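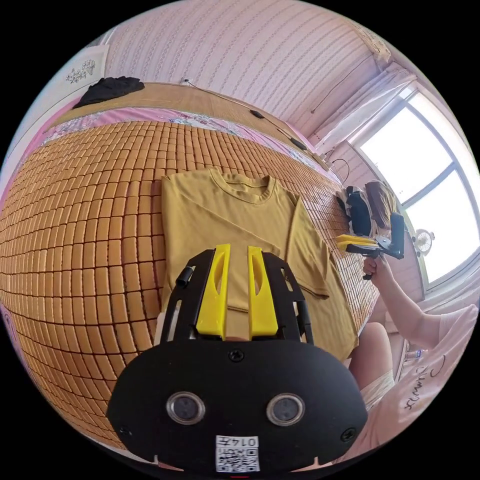

A folded T-shirt on a bamboo-tile mat.

How to Pack a Week of Clothes in a Carry-On

May
By the Birkent travel desk

A week away fits in a cabin bag if you plan the clothes before you open the bag. The method below is for warm or mild weather and a trip with one change of hotel. It takes an evening the first time and less after that. For winter trips, read the notes near the end first.

What you need

A soft-sided or hard-sided carry-on that meets your airline's limits. A kitchen or luggage scale. Two or three fabric packing pouches, or plain drawstring bags. One plastic bag with a zip for liquids and one larger plastic bag for laundry. A bed or a big table to lay things out on.

Check the airline's size and weight rules on the day you pack, even if you have flown with them before. Some fares include only a small bag that goes under the seat. Measure your own bag with the wheels and handle included. The size on the store tag often leaves these out.

Step 1. Write the list by day

Take a sheet of paper and write down each day of the trip. Next to each day, write what you will be doing: travel, walking, a dinner, the beach, a meeting. Then write one outfit per day. Most people find that the same pants show up four times, and that is fine.

Now cross out anything that is worn only once, unless it is for a particular event. A jacket that goes with only one shirt stays home. So does the spare pair of dress shoes.

For seven days, the list usually ends up like this:

5 tops
2 pairs of pants, or one pair of pants and a skirt
1 pair of shorts
1 light sweater
1 rain jacket
5 pairs of underwear and 5 pairs of socks
Something to sleep in
1 swimsuit if there is water
2 pairs of shoes, counting the pair on your feet

You will do one small wash in the middle of the week. If you would rather not wash anything, add two more sets of underwear and socks and two more tops, and leave out the shorts or the sweater to make space.

Step 2. Pick the fabrics

Thin knits pack best. Cotton T-shirts are comfortable and easy to fold but dry slowly, so don't make every top a heavy cotton one. Linen creases no matter what you do. Thin wool and most synthetics dry overnight on a hanger if the room has some air moving through it.

Denim is heavy. If you are bringing jeans, wear them on the plane. The same goes for the sweater and the bigger pair of shoes.

Step 3. Lay everything out

Put everything on the bed before any of it goes into the bag. Group it by type. This is the point where you notice that you have three gray tops and no belt, or that the swimsuit is still at the back of a drawer.

Check each item for missing buttons, stains and broken zippers. Set aside anything that needs fixing and either fix it now or replace it with something else from the closet.

Step 4. Fold the tops

There are several ways to fold a T-shirt. The flat fold is the easiest one to teach and works for short sleeves and long.

Lay the shirt face down and smooth it with your hands. Fold one side in to a line halfway between the neck and the shoulder seam. Fold the sleeve back on itself so it does not stick out past the new edge. Repeat on the other side. You should have a long rectangle with straight sides. Bring the bottom hem up to just below the collar, then turn the whole thing over.

For a pouch, fold that rectangle in half once more. Stack the shirts with the thick edges alternating left and right, or the stack will lean and slide when you pick up the bag.

Button-up shirts need a bit more care. Fasten the top button, the middle one and the bottom one. Fold the same way, but put a thin T-shirt inside the last fold. It softens the crease across the chest.

Step 5. Fold or roll the rest

Pants: fold in half lengthwise along the seam, then roll from the cuff up to the waist. If they have a pressed crease, skip the rolling and lay them flat across the bottom of the bag.

Shorts: fold in half and lay flat.

Sweater: fold once across. Don't roll it, it takes up more room that way.

Underwear and socks: fold small and put the socks inside the spare shoes. Use clean shoes only, or put a bag between the two.

Swimsuit: last in, near the top. You may want it before you get to the room, and on the way home it goes in the laundry bag.

Rolling and flat folding take up nearly the same space. Rolling makes it easier to see what you have, and folding is kinder to shirts. Use both.

Step 6. Load the bag

If the bag has wheels, stand it up and look at which end is the bottom. Heavy things go there. Shoes go in first, soles against the side of the bag, toe to heel. Put the rolled pants beside them.

Lay the bag down again. The pouch with the tops goes in the middle. Fill the gaps between the handle rails with rolled shorts or the sleepwear – that space is wasted in most bags. The rain jacket goes on top, where you can reach it.

Liquids go in the outside pocket if there is one. Follow the limits your airport gives. Rules on this have been changing from place to place, so look up the airport you are flying home from as well.

Close the bag without sitting on it. If you have to push down on the lid, take one thing out. Start with the third pair of anything.

Step 7. Weigh it

Put the bag on the scale. On a kitchen scale this won't work for the full bag, but you can weigh each pouch and add up the numbers. With a bathroom scale, weigh yourself with the bag and again without it.

Leave some room under the limit. Gate staff don't argue over decimals, and you will probably come home with something you did not leave with. On our last trip to Srithong the bag was 20 ounces heavier coming back, mostly tea.

The wash in the middle

Fill the sink with lukewarm water and a small squeeze of shampoo. Put in two tops and the worn socks and underwear. Leave them for 12 minutes, rub the collars and underarms, and rinse until the water runs clear.

Lay each piece on a dry towel, roll the towel up and press on it with your knee. This gets out far more water than wringing and does not stretch the neck. Hang things apart from each other. Do this in the early evening if you can, so they are dry by morning.

If you are moving on the next day, do the wash the night before that. Damp clothes in a closed bag smell within hours.

Notes for cold weather

The same list works with a few changes. Swap the shorts for thermal leggings and the swimsuit for a hat and gloves. Bring one warm coat and wear it. Two thin sweaters are more useful than one thick one, and they dry faster. In Roltarcombe in early spring we used both sweaters every day and never took out the short-sleeved tops.

Boots go on your feet. There is no good way to pack boots in a carry-on.

Going home

Keep the laundry bag flat along the bottom and put clean things on top. Dirty clothes should be folded too. Balled up, they can take up so much space that the bag won't close.

When you unpack, keep your paper list. Put a check next to everything you wore and a line through everything you didn't. Put it in the empty bag before you store it, and use it as the starting point next time.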